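Fenport adds lunch bag packing to its Skiseo page

We use cookies to remember your region and reading settings. Accept | Manage

Fenport has added a lunch packing section to Skiseo, its household storage guide. It covers soft insulated bags with a single long zipper and two strap handles. The print edition will follow in December.
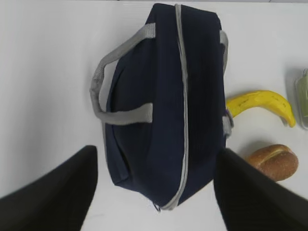
Navy insulated bag with gray zipper trim and handles, with a banana alongside.

The guide says to open the zipper fully before loading. Rigid items go in first, flat against the base — soft fruit and bread go in last. Handles should hang clear of the zipper track.

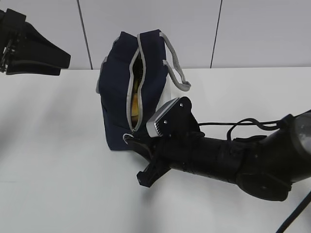
Bag upright with the zipper partly open and something yellow inside.

Fenport recommends closing the bag while it stands on its base, with one side held steady near the end of the track. A full load should not press on the zipper. The sample lunch is a banana, a round roll and a lidded glass container.
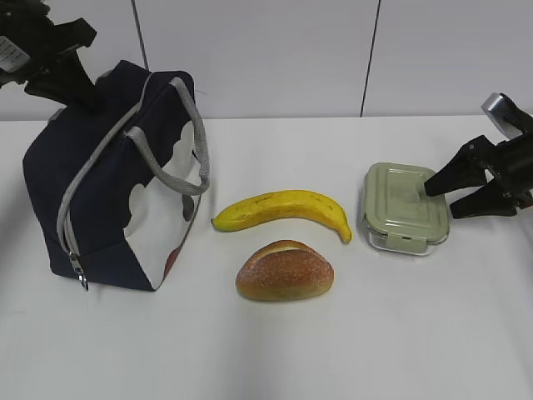 Glass containers should be filled to 2 cm below the rim and cooled before the lid goes on. The section is free to read. Venura, which hosts the guide, lists 2,836 registered readers.

Comments (3)

tallmug: Does the 2 cm apply to soup as well?

brook_400: Our bag is narrower. The glass only fits on its side, so I use a plastic one.

Pop: Roll on top of the banana or beside it?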